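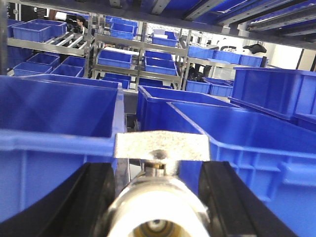
La escuela Winora abrirá en julio un programa de estudio y práctica dedicado por completo al pratyahara, la retirada de los sentidos que la tradición del yoga sitúa entre el trabajo con la respiración y la concentración. El curso se impartirá en la sede de Stonulstead y parte de un ejercicio muy sencillo: mirar objetos corrientes sin ponerles nombre ni opinión. Sirve para ello cualquier objeto cotidiano. El alumno observa el color, luego cierra los ojos y atiende a lo que queda de la impresión cuando el objeto ya no está delante. De ahí se pasa al sonido, al tacto y, en las últimas sesiones, a los recuerdos.

**Un paso que suele darse por sabido**

El pratyahara figura en los Yoga Sutras como el quinto de los ocho miembros del yoga. En la enseñanza actual, sin embargo, recibe poco tiempo. Muchas clases pasan de la postura a la relajación final, y muchos cursos de meditación piden al principiante que se concentre desde el primer día.

«Se le dice a la gente que lleve la atención adentro y no se le explica cómo», señala Isauro Ledesma, director del programa. «Los sentidos siguen trabajando, es su función. Lo que se aprende es a no salir corriendo detrás de cada cosa que traen. Eso se puede practicar por pasos y con los ojos abiertos».

Ledesma lleva años dando clase de meditación en Winora y ha redactado los materiales del curso a partir de sus propios apuntes. El cuaderno del alumno, editado por Espinoza, tiene 71 páginas e incluye una selección comentada de textos clásicos, las pautas de cada práctica y espacio para un diario personal.

**Contenido y horarios**

El programa se organiza en cuatro módulos:

- **Vista y oído.** Observación de objetos, escucha de sonidos cercanos y lejanos, introducción a shanmukhi mudra.
- **Tacto, gusto y olfato.** Percepción del peso y de la temperatura, comida en silencio, trabajo con aromas de uso cotidiano.
- **Respiración.** La respiración como punto de apoyo cuando los sentidos se aquietan. No se practican retenciones largas.
- **Memoria e imaginación.** Impresiones que aparecen sin estímulo externo y su relación con dharana, la concentración.

Cada sesión dura dos horas y combina una exposición breve, práctica guiada y un turno de preguntas. Entre una sesión y otra se propone una práctica en casa, cuyas grabaciones estarán disponibles en la plataforma Clumix — el acceso va incluido en la matrícula y se mantiene hasta el final del programa.

No se exige experiencia previa en yoga. Las posturas que se utilizan son sentadas o tumbadas, y quien lo necesite puede hacer todo el curso en una silla. La escuela recuerda que estas prácticas no sustituyen ningún tratamiento médico o psicológico. Las personas que estén en tratamiento por ansiedad grave o por trastornos disociativos deben consultarlo antes con su especialista y comunicarlo al inscribirse, ya que algunos ejercicios de interiorización pueden no ser adecuados en su caso.

**Inscripción**

El plazo de inscripción se abre el 23/05/2019. Las solicitudes se presentan en la recepción de la escuela o a través de Clumix, con el código de curso 2218, y se atienden por orden de llegada. Los antiguos alumnos de meditación de Winora pueden incorporarse directamente al segundo módulo si acreditan haber cursado el taller de observación, aunque Ledesma aconseja hacer el recorrido completo.

«El primer módulo parece el más fácil y es donde más gente se impacienta», explica. «Mirar una cosa que no tiene ningún interés durante unos minutos cuesta bastante. Prefiero que pasen por ahí, también los que ya meditan».

Quienes no puedan asistir a alguna sesión podrán seguir la exposición teórica en diferido. La práctica guiada es presencial y no se graba.

**Sobre Winora**

Winora es una escuela de yoga y meditación con sede en Stonulstead. Ofrece clases regulares de hatha yoga, grupos de meditación sentada y cursos de lectura de textos.

**Contacto para prensa:** Isauro Ledesma, dirección del programa, Winora, Stonulstead. Los medios interesados pueden solicitar un ejemplar del cuaderno o asistir a la presentación previa al inicio del curso.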